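Section 4. Setting up the reading cycle

In this section you prepare the Wasilewska Collection for regular reading, alone or with a group. It is supposed that you have already unpacked the books and checked them against the packing list in Section 2, and that you have read the note about the translators in Section 3.

The Collection contains 2,891 sayings of monks, hermits and teachers, in 17 booklets. The sayings are numbered from the first booklet to the last without a break, so the number alone is enough to find any of them. The page number is not used in this guide, as it is different in the large print edition.

4.1 What you need

The 17 booklets
The green reading calendar
The index booklet
One ribbon or paper strip for each reader
A pencil (please do not use a pen, see the caution in 4.4)

4.2 Choosing the cycle

There are two cycles, and both are printed in the calendar. The Grasar cycle follows the order of the booklets. The Lindo cycle follows the themes, for example silence, anger, hospitality, prayer at night. In the Lindo cycle you move between the booklets almost every day.

1. Open the calendar on the inside of the front cover. You will find there two columns.

2. If you read alone and for the first time, choose the left column (Grasar). It is easier to find your place again after a day when you did not read.

3. If you read in a group where the people come and go, choose the right column (Lindo). Each theme is closed in itself, and a new person can enter at the beginning of any theme.

4. Write the name of the cycle on the line at the top of the calendar. It sounds like a small thing, but when two people share one calendar it often happens that one of them follows the wrong column for several weeks.

Note: You can change from Grasar to Lindo at any time. The change in the other direction is possible only at the start of a booklet. The table for this change is on the last page of the calendar.

4.3 Marking the first reading

1. Take booklet 1. Between the title page and the first saying is the prologue. Read it once before you start and do not count it as a reading.

2. Find saying 1. Put the ribbon there.

3. In the calendar, put a small pencil dot next to the first line. A dot means "read". A short line means "read and discussed".

4. Look at the letter in the margin of the saying. The letter shows from which language it was translated: G for Greek, S for Syriac, C for Coptic, L for Latin. A letter in brackets means that the original is lost and the translator worked from a later version.

5. If there is a star next to the letter, the same saying is present in another booklet under another teacher's name. Do not be worried by this. Such sayings were carried from mouth to mouth for a long time before somebody wrote them down, and the editors decided to leave both.

Caution: Do not skip the starred sayings. The words are often changed a little, and in my experience the best conversations start from these small changes.

4.4 Preparing a group

The ideal group is between four and nine persons. With more people the silence after the reading becomes uncomfortable, and the talking begins too early.

1. Agree on the hour. Most groups that wrote to us meet at 7 p.m. and finish before 8.

2. Choose one reader for the whole evening. The reader does not lead the discussion.

3. Choose the saying the week before, and give everybody only the number.

4. At the meeting, the reader reads the saying two times, slowly. Between the two readings there is one minute of silence. After the second reading there are three minutes.

5. Only now open the notes at the back of the booklet. If the notes are opened before, people discuss the notes — this is what happened in our own group during the whole first winter.

6. Finish with the same saying, read a third time by another voice.

Caution: The paper of the booklets is thin. Ink goes through to the other side and can make the next saying unreadable. Use a pencil, and do not press hard.

Note: For a group in which some members do not hear well, the reader should sit with the back to a wall and not to a window. Bradley Tindall, who prepared the large print edition, also advises to give these members the text after the first reading, so that they can follow the second with their eyes.
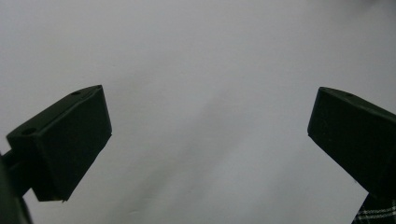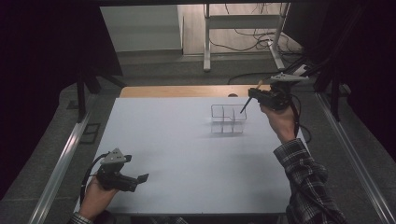 4.5 Using the index

The index has 400 entries for subjects and 200 for persons. They are in separate parts, and the parts have different rules.

1. For a subject, look under the simple word. "Anger" is there, "wrath" is not. When a word has an arrow next to it, go to the word which follows the arrow.

2. For a person, look under the first name and then the place: Moses of the Well, Sarah of the River. Where the place is not known, you will see a short dash.

3. If the number in the index is printed in italic, the person does not speak in the saying but is only mentioned by another one.

4. Anonymous sayings are collected at the end, under "An elder said". They are many. The Carkov supplement, which you can order separately, divides them by subject.

4.6 If you lost your place

1. Find the last dot in the calendar and go to this saying. Read it again, also when you remember it.

2. If less than a week was missed, continue from there and let the dates in the calendar be late.

3. If more than a week was missed, go to the next saying that is printed with a large first letter. These are the resting places of the cycle, and both cycles have them.

4. Do not try to read all the missed sayings in one evening. I tried it with booklet 6, and I could not say afterward what any of them was about.

Note: Readers who keep a fast or a feast season of their own church may stop the cycle for that time. Put the ribbon at the resting place before the season begins, and write the name of the season in the margin of the calendar.

Corrections to the numbers in the calendar are collected by Leokadia Stępień. Please give the cycle, the booklet and the number of the saying when you write. Section 5 explains the notes at the back of the booklets and the abbreviations used in them.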